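Una mañana de puertas abiertas en Lornier

Llevaba tiempo queriendo visitar el laboratorio de Lornier, y cuando por fin abrieron las puertas me apunté casi sin mirar la agenda. Éramos 35 visitantes, con café y unas galletas que desaparecieron enseguida (confieso mi parte).

Nos recibió Gunther Voß, responsable de planificación, un hombre paciente que contestó a todo, incluso a quienes preguntábamos dos veces lo mismo. Empezó por Kornel, el planificador de movimientos que desarrollan allí. Cada vez que el brazo tiene que coger algo, el programa genera 1000 trayectorias candidatas, descarta las que chocan y ordena las demás según lo cómodas que resultan para las articulaciones. Dicho así parece sencillo, pero la vajilla de plástico tiene su miga – los bordes son finos, los brillos engañan a la cámara de profundidad y un cuenco tapa a otro en cuanto el brazo se inclina.

Nos quedamos un buen rato junto a la mesa del mantel verde, donde el brazo rojo y negro trabajaba con un vaso verde claro metido en un cuenco rosa. Voß nos explicó que ese tipo de agarre, con un dedo por dentro del vaso, obliga a representar el hueco como espacio libre. Si el modelo lo trata como un bloque macizo, Kornel no encuentra ningún camino.

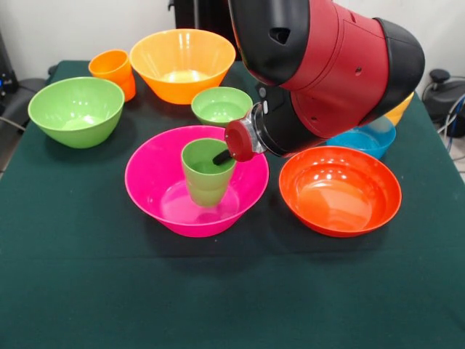

La sala de percepción

Después pasamos a Hitura, el módulo que separa los objetos y estima su postura. Lo prueban con 242 escenas grabadas, y me gustó que nos enseñaran también los fallos: dos vasos encajados que el programa tomaba por uno solo, o un reflejo convertido en borde. Pregunté si repetían las pruebas con cada cambio de código y me dijeron que sí, todas las noches, con un informe que alguien lee a primera hora.

Me fui con la libreta llena y muchas ganas de volver en septiembre, cuando piensan enseñar la nueva versión del planificador.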